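Bench notebook, bait palatability series
April 2, 2026
Entry by Shiyu Ren

Carrying on from the March pages. Colony fragments are the Ouali lot, black house ants, held in the tall tubs with the fluon band redone. Room at normal humidity, lights on the usual cycle. Two baits under comparison: the Pallau gel (sucrose base) and the Tuvow granule (protein and oil base). Question is still whether the fragments switch between sugar and protein once brood is present, or whether we were seeing a starvation artefact last month.
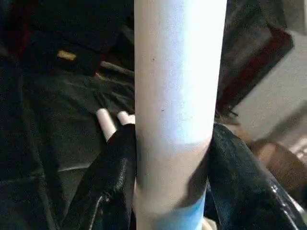
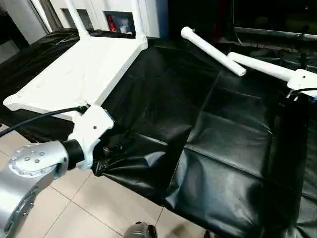
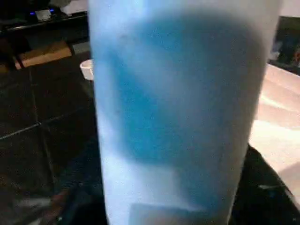
Starvation period cut back for this run. In March the fragments went without food long enough that they took anything on offer, which flattened the difference between baits. Water was left in throughout. Cotton plugs checked and replaced where they had gone grey.

Set-up per arena: one nest tube, one bait card with gel, one bait card with granule, one blank card as an evaporation control. Cards placed equidistant from the nest entrance and rotated one position between replicates. Cards weighed before and after on the good balance. The old balance drifts when the air conditioning cycles and should not be used for anything under a gram. I have put tape over its power switch.

Gel was applied with the syringe, not the spatula. Spatula application leaves a thin smear which skins over early, and the workers then feed only at the margin. A bead holds its moisture longer. Bead size kept as even as I could manage by eye, with the pre-weight recorded for each card.

Observations, first session. Recruitment to gel began before recruitment to granule in every arena with no brood. Workers formed a feeding ring at the bead edge and stayed put. First count taken at 30 minutes. Trail to the gel was well defined by then and did not break when I lifted the lid. Granule was visited, antennated and mostly left. A few pieces were carried but dropped short of the tube.

In the arenas with brood the picture is less tidy. Granule was carried into the nest tube and not brought back out while I was watching. Gel feeding continued alongside at a lower level. This would fit protein demand from larvae, but I am not prepared to write that up until the replicates with relocated brood are done. One brood arena had a queen in it that should not have been there. Excluded from the weights, kept running out of interest.

Evaporation control lost almost 20 milligrams per card over the session, higher than I would like. Correction applied to gel weights only. The granule cards need their own blank, as the oil base will not lose mass at the same rate and may pick up some water. Add this to the protocol before the next run.

Problems:
Fluon band failed on one tub near the join in the lid. Escapees vacuumed up and the count for that tub is void. Recoat and leave overnight before use.
Labels on the bait cards came off where gel had crept under them. Pencil directly on the card from now on.
Ruller, the tracking software, lost the trail whenever the lid fogged. Manual counts used for the fogged intervals and marked M in the sheet. Do not average M rows with the tracked rows. The tracker undercounts when workers overlap at the bead, and the manual figures run higher for that reason alone.

Cross-contamination. Gloves changed between gel and granule cards. Residual spray from the perimeter trial is stored in the other cabinet and nothing from that cabinet comes across to this bench. Even a trace of repellent on a card would spoil the series, and we would read it as poor palatability. If anyone has borrowed the fine forceps for the spray work, please don't put them back in this drawer. Leave them in the sink tray and I'll wash them in solvent.

To do:
Repeat brood arenas with brood moved between fragments.
Separate blanks for granule.
Ask Ouali for the collection dates on the second lot, as the paperwork lists only the site.
Order more syringes and a fresh tube of the Pallau gel from the same batch, if they still have it.
Aged bait comparison to wait until the fresh bait numbers are settled.

Raw weights are in the shared folder under the run name. Corrected weights not yet entered.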